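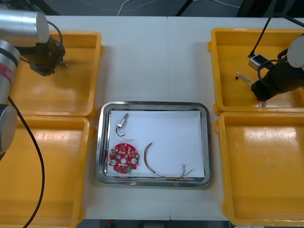
Steel tray on the white table, yellow bins either side

From: Bronwyn Doolan
To: Brerkgate Welcome list
Subject: Re: Lurdes's hearing – what do we know?

Hello all,

Sorry for the slow reply, I've had a houseful and the laptop has been under a pile of somebody's swimming things.

Hanna Hrynyshyn wrote:
> Does anyone know where things have got to with Lurdes? I heard
> at the school gate that she'd been given leave to stay, then my
> neighbour told me it had only been put off again. I don't want to
> send her a card saying congratulations if it's the wrong news!
> Also, is the letter-writing still on? I've got two people from
> my English class who'd like to help but they're worried about
> putting their own names on anything.
> Hanna

Right, so your neighbour is nearer the mark, Hanna. The appeal was heard, she gave her evidence, and the judge said he would decide later and send it in writing. So she hasn't won and she hasn't lost. Fernanda Leitão was in the public seats with me and we both thought he listened properly (he asked a lot about the dates on the police letters, and he let her finish her answers, which didn't happen last time). The Home Office side had somebody new who seemed to have been handed the file that morning. I wouldn't read too much into any of it though. I thought the first hearing went well and look where that got us.

Her solicitor at Lurnico reckons we could hear by the end of August, but she was careful to say it could be later. Until then Lurdes keeps reporting as before and still can't work. She's out of detention and staying with Fernanda, and nobody should be telling her she can relax, please. I know people mean it kindly.

So a card would be lovely, just not a congratulations one! Something with flowers on.

On the letters: yes, still on, but we've changed what we're asking for. The solicitor has more than 300 signatures on the petition and says that's plenty. What she'd really like are proper letters from people who know Lurdes, saying how they met her and what she does here – the choir, the allotment, the Portuguese mornings at the library. She has 7 so far and would be glad of a few more to keep ready in case it goes to another round. A page is fine. Sign it, put your address on it, and please don't all use the same wording, as they can spot that a mile off.

As for your two from the English class, I'd tell them not to write if they have a case of their own going on, or at least to ask their own adviser first. I'm not a lawyer and neither is anyone else on this list as far as I know. They could help with lifts instead.
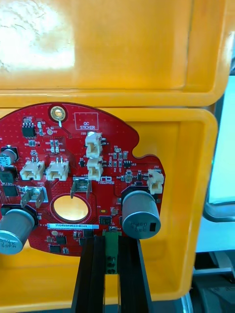 Which brings me to lifts. The reporting centre is the one at Brernau and the 76 bus gets her there late every time, so Boyang Qin has been driving her. He's away for a fortnight and we need cover for two trips. You'd need to be outside Fernanda's by half past eight and be happy to wait, as there's nowhere much to park and it can take an hour. Write to me off-list if you can do either of them and I'll send you the details.

One more thing, the local paper rang Fernanda wanting an interview. Lurdes has said no until there's a decision, so if they ring you, just say you'd rather not comment and leave it there.

Love to all,
Bronwyn

PS Whoever left a blue casserole dish at mine after the supper, it's on the porch.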